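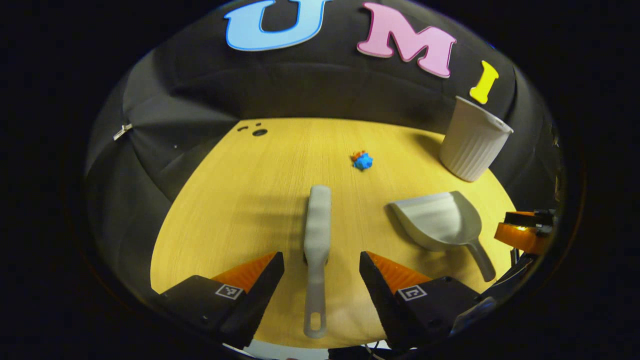
Products > Grippers > Finger pads > Service notice

Nava Ridged Finger Pads, Orange
Part no. 319. Sold in pairs by Hullero.

Soft pads for the inner faces of hand-held and arm-mounted Nava gripper fingers. The ridged faces hold slim items such as brush handles, dustpan handles and cups.

Known fault: pad peeling
Pads shipped before March may lift at the lower edge after roughly 300 grips. A lifted pad can fold over when the fingers close, and the item turns or drops. We have had 2 reports of this on arm-mounted grippers during sweeping work. In both cases a hand brush came loose while the arm was moving. There were no injuries, but one arm kept going and hit its table.

The cause was a bad batch of adhesive from our Revville plant. Pads now in stock use a different adhesive and have a notch in the bottom edge.

What to do
Stop using pads without the notch on any powered arm. Hand-held use may continue if you check the lower edge before each session. Replace both pads if either one has lifted more than 3 mm. Do not glue old pads back down.

To fit new pads, cut power to the arm, peel off the old pair, clean the faces with alcohol and press the new pads on firmly. Leave overnight before use.

Replacement pairs are free for affected orders. Have your order number ready.

Fits: Nava and Wusia fingers

Print this page | E-mail this page

Contact | Copyright Hullero | Back to top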